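Equipment Plan and Budget for a Second Pick-and-Place Station
Student Project Report
Submitted by Elibariki Lukumay
14 Sep 2023

1. Background

The lab has one robot station, and three project groups share it. Each group books it in half-day blocks. During the spring term the booking sheet was full on most weekdays, and two groups asked for evening access. My project was to plan a second station that could run the same sorting exercises, price it, and recommend what to buy first if the full amount is not approved.

I did not design any new hardware. The work was collecting quotes, checking what we already own, and finding out which parts of the current station could be copied at a lower price.

2. Method

I worked from the existing station and wrote down every item needed for one student to run the basic exercise from start to finish. I then sorted the items into four groups: arm and gripper, sensing, table and work objects, and cables and power. Quotes for the first two groups came from Hirkow, Rilteck and Lekota. Prices for the rest came from store shelves and the department supply list.

I also sat in on sessions with each of the three groups and noted what slowed them down. Most of the delays had nothing to do with the arm. They came from a cable in the wrong place, a missing work object, or a table setup that did not match the one used the week before. 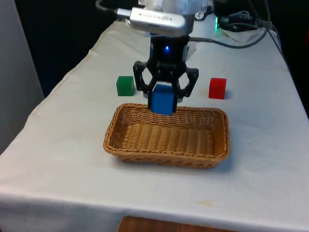 The table and work objects are the cheapest part of the budget and the part that was left out of the last purchase request. I set this line at 81 dollars. It covers a cloth, a set of colored cubes, a basket and spares of each. The red, green and blue cubes need no special order, and a rectangular wicker basket with sloped sides does the job of a target bin. The gray-white cloth gives a plain background for the cubes, but it wrinkles and it stains, so I budgeted for two. I would buy the same basket and the same cloth color for both stations so that a program written at one can be tried at the other without changes.

3. Arm and gripper

This is the largest cost. All three suppliers offer an arm with enough reach for a standard lab table. Hirkow had the lowest price, but its quote did not include the controller, and with the controller added it came out higher than Rilteck. Lekota includes two days of training, which we do not need because our lab technician already teaches the setup class.

For the gripper I compared two-finger models only. The exercises all use small blocks, and the student code is written for two fingers. Rilteck lists a model that opens to 80 mm, which is enough for every object on our list. Replacement finger pads are sold separately. I included one spare set.

4. Sensing

The second station needs its own sensor at the wrist and a bracket to hold it. I asked whether one sensor could be moved between stations to save money. The technician advised against this, as each move would mean a new calibration. I kept the sensor as a full cost.

5. Cables and power

I had first put cables under "miscellaneous," and my advisor asked me to price them properly. The station needs 8 cables counting power, network and sensor lines. I added sleeves, clips and a tray that mounts under the table. At the current station the extra cable length sits on the table, and students have to push it aside when they clean up. The tray costs 50 dollars and I recommend buying one for each station.

6. Recommendation

If the full request is approved, buy the arm, controller and gripper from Rilteck and everything else locally. Rilteck's delivery estimate puts the arm here in December, which leaves the winter break for assembly.

If only part of it is approved, buy the table items, the cable trays and the spare finger pads now. These help the groups already using the current station, and they will all carry over when the second arm is bought. The Branduria lab downstairs may have a table we can use, but I have not measured it yet.

7. Open items

Rilteck's quote expires at the end of the term and has to be renewed if the decision comes later. Shipping is not included in the Hirkow quote. I still need the floor plan from the building office to confirm there is an outlet on the north wall.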